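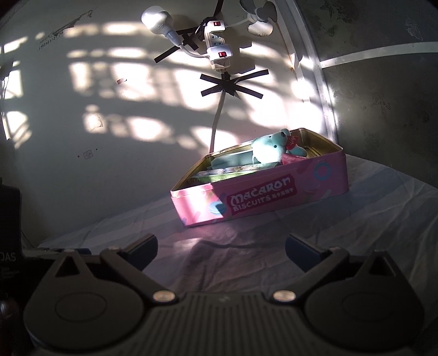

Raltton, 2018-09-08 – Anovine today announced that its home sewing and mending program will expand to 20 neighbourhood centres from February, following a pilot at six sites in the Raltton region.

The program, known as Vidamness, offers free evening classes in basic clothing repair, including hemming, darning, zipper replacement and the re-covering of worn cushions. Each course runs for four weeks and is open to residents aged 16 and over. No experience is required.

"Many people own good clothes they no longer wear for want of a button or a seam," said Ásdís Sveinbjörnsson, program director at Anovine. "We would like those clothes to go back into use."

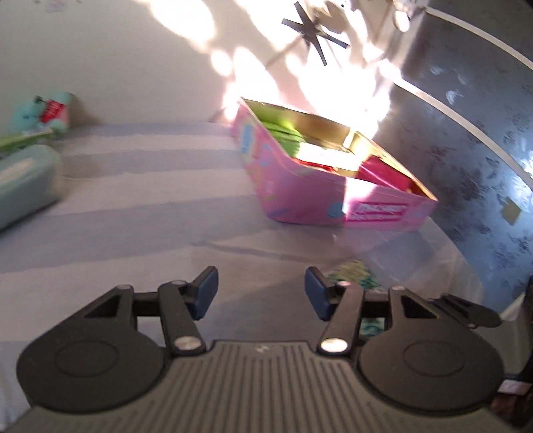 Thread, needles and fabric for the new centres will be supplied by Żak, a family-owned haberdashery – the company also supported the pilot. A total of 38 instructors have been engaged for the first year.

Registration will open at participating centres in January. Class times and locations will be posted at each centre's front desk.

Media inquiries: Anovine Communications Office, Raltton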